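Basket ball toss (tabletop)

Basket toss is a small indoor game played on a cloth-covered table with a wicker basket and a light ball. The Bavside rules use a cloth folded up at the back – the ridge stops overshoots.

Equipment

The basket is rectangular and woven. Balls are usually green and up to 50 mm across.
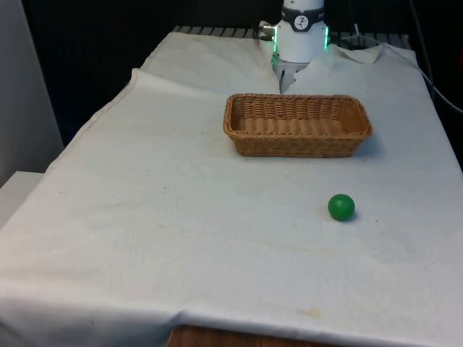
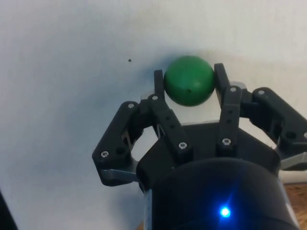 Green ball, as used in the game.

Scoring

A ball landing in the basket scores two points, and four from the far line. Play ends at 50. The Gadau variant is played to 200.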